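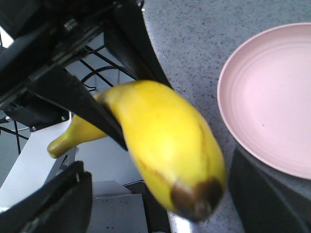

Page last changed: July, section "Keeping them at home"

Banana (household fruit)

The banana is a long, curved fruit with a peel you can take off without a knife, and I've been looking after this entry for the Dillanthorpe kitchen encyclopedia long enough to have opinions about it. Botanists call it a berry, which still makes me laugh, and the plant it grows on is a giant herb and no tree at all, whatever it looks like from a distance.

Shape and parts

A banana has two ends and people mix them up all the time. The narrow end is the stem, where it was joined to the rest of the bunch (the bunch is properly called a hand, and each banana is a finger). The other is the blossom end, where the flower was, and it's usually finished off with a dark tip. The one in the picture is a good bright yellow with a dark brown spot at the blossom end and a touch of green still at the stem. Faint ridges run along the length of the peel, and I like to follow one of those with my thumb when I'm opening it.

Colour and ripeness

Green ones are firm and starchy, and fine for frying if you're patient. Yellow with greenish ends is my own favourite for eating — a bit of bite left, not too sweet. Once brown freckles turn up all over, the starch has mostly gone to sugar and you're into cake territory! A dark patch on the peel doesn't tell you much about the inside, so have a look before you throw anything out. I cut round soft bits and eat the rest.

Keeping them at home

I keep mine in the blue Rutico bowl, well away from the apples, as ripening fruit gives off a gas called ethylene that hurries its neighbours along. A hard green bunch takes around 7 days to get where I want it in my kitchen, quicker in July. The fridge turns the peel a miserable brown, though the flesh keeps nicely. For the freezer, peel them first (I learnt that the hard way, with a bread knife).

In the kitchen

Three very ripe ones make the loaf on the Hinojosa page, with 100 grams of sugar, and I'd happily use less. Mashed on toast is quicker. The Zasau pancake entry uses them too, but that batter needs a rewrite and I haven't got to it yet.

See also: Plantain; Fruit bowls; Banana bread (Hinojosa)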